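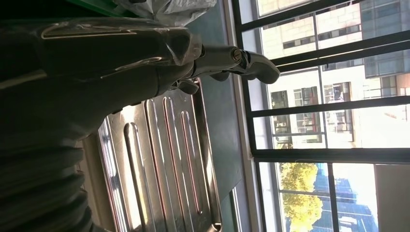

The two-finger gripper above the drainboard. Robotics Project Course, Nallville Technical College.

1/ The Robotics Project Course at Nallville Technical College is pleased to share an account of this year's student project, known within the department as the Marchetti project. The posts in this thread cover the assignment, the equipment, the grading and the arrangements for the public session in May 2023.

2/ The course is open to students in the second year of the automation program. Enrollment requires a passing grade in Electrical Safety and in Introductory Programming. Students from the mechanical design program may also enroll with the written consent of their adviser. Several did so this year, and the department was glad to have them.

3/ The assignment asks students to program a robot arm to carry out ordinary household and shop tasks. Work is divided between a sink station and a table station. Each team is assigned both stations over the length of the course and must submit working code and a written report for each.

4/ There are three teams. Membership is set by the instructor at the start of the course and is not changed afterward except for illness or a schedule conflict. Each team keeps one logbook, in ink, and every member is expected to write in it. Logbooks remain in the laboratory overnight.

5/ The course is taught by Qianru Tan, who also wrote the current laboratory handbook. Laboratory sessions are supervised by Tarcísio Fagundes. Questions about grades go to Ms. Tan. Questions about equipment, access to the room and spare parts go to Mr. Fagundes.

6/ On the sink station. The gripper has two curved metal fingers that meet like a jaw, the upper one longer than the lower. Students must bring it over the drainboard, lower it to a set height and move along the ribs without touching the rim. The height is chosen by the instructor on the day of the check.

7/ A polished steel surface beside a large window is a difficult subject for a camera. In bright daylight the ribs pick up colors that the metal does not have, and an edge that is easy to find in the morning may be hard to find after lunch. Teams are required to note the time of day and the state of the sky for every run they record.

8/ Two approaches have been tried this year. One team fixed the exposure by hand before each session and accepted darker pictures. Another wrote a short routine that compares each new picture with a stored one and stops the arm when the difference is too large. Both reports are on file and may be read by any student in the program.

9/ The stop routine deserves a further word. As first written, it stopped the arm very often, in some sessions before any useful motion had taken place. The team's logbook for those weeks is a patient document. Ms. Tan asked the students to leave the routine as it was for one more session and to write down the cause of every stop before changing a line of code.

10/ The resulting list was the most useful piece of writing the course produced this year. Most of the stops were caused by reflections. A smaller group came from people walking past the station. The remainder could not be explained from the record, and the report says so plainly. The department would like to see more reports that do.

11/ On the table station. The exercise here is weighing. The arm takes hold of a packaged item in a soft plastic bag, with a digital scale as the reference. The gripper used is a different one, black and boxy in shape. A second device, an articulated hand with a thumb and four fingers, is mounted at the same station for the part of the exercise concerned with hand positions.

12/ Soft bags were chosen for this station over boxes. A bag folds, leans and hangs past the edge of the tray. Its outline changes each time it is touched, and a grip that held one moment may find only loose plastic the next. Students who had done well with rigid blocks in earlier courses reported that very little of their code could be reused.

13/ A reading is accepted only when the gripper has let go and the display is steady. While the fingers are closed on a bag, the scale is also measuring the push or pull of the arm. Every team lost marks on this point in the first round of checks. In the second round no team did. 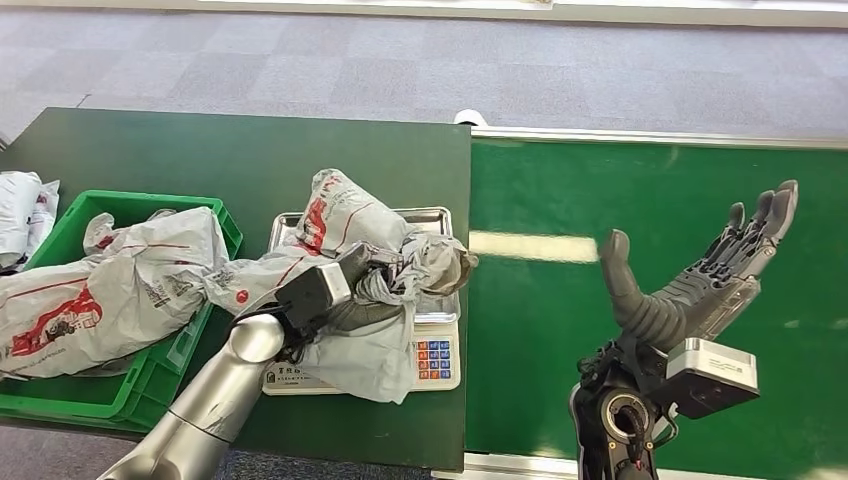

14/ Records. The course total now stands at 400 recorded runs across both stations. A run is recorded whether or not it goes well. Each entry gives the station, the team, the version of the code, the item handled and the reason the run ended. Video is attached where it was taken. Entries may be corrected by adding a note but are never deleted.

15/ Mr. Fagundes has asked that a point about file names be repeated here. The version of the code belongs in the name of the file as well as in the entry. Files called "final," "new final" or "use this one" will be returned to the team. This applies to students completing late work as well.

16/ Room rules at both stations are unchanged. Long hair is tied back and lanyards are removed. One student stands at the stop button for the whole of a run and does nothing else. No one reaches across the table while the arm has power. Food and drink stay in the corridor – this includes bottles with lids.

17/ Grading. The written report carries the largest share of the grade, followed by the station checks and the logbook. A team whose arm performs poorly on the day of the check can still receive a high grade if the report shows that the cause was looked for with care. A team whose arm performs well must still explain why.

18/ Reports are read by Ms. Tan and by one outside reader. This year's outside reader was provided by Plomau, a maker of packing equipment in Dumdale. The reader saw the reports without team names and did not take part in the station checks. The written comments were returned with the graded reports.

19/ One comment is shared here with permission of the team concerned: "The section on grip force is clear, but I could not repeat your test from what is written. State where on the bag the fingers closed." The team has since added a drawing. The drawing shows the bag from above and from the front, with the closing point marked on each.

20/ Student presentations. Each team will speak for a fixed period and then take questions. Slides are optional. Live demonstrations are permitted at one station per team, and the choice of station must be given to Mr. Fagundes in advance so that the room can be set up. Recorded video may be shown in place of a demonstration without loss of marks.

21/ The public session is free of charge. Visitors enter by the main door of the Nallville campus and sign in at the front desk. Seats are not reserved. Younger visitors are welcome in the company of an adult and are asked to remain behind the floor tape while an arm is moving. The laboratory is on an upper floor, and the elevator is in service.

22/ Teachers who wish to bring a class should write to the department office before the session and state the size of the group. Large groups will be given a separate viewing period, with a student from one of the teams present to answer questions.

23/ Looking ahead. The course will run again beginning in October. Both stations will be kept. The sink station assignment will add a step in which an object is lifted from the drainboard and set down at a marked point. The weighing assignment will require a written estimate of error along with each reading.

24/ Students planning to enroll are advised to read at least one report from this year before the first meeting. Copies are held in the department office and may be read there during office hours. The laboratory handbook is being revised over the summer, and earlier printed copies should not be used after the new one is issued.

25/ The department thanks the students of all three teams for their work and for their consent to the use of their reports in this thread. Corrections to any of the posts may be sent to the department office and will be added as replies.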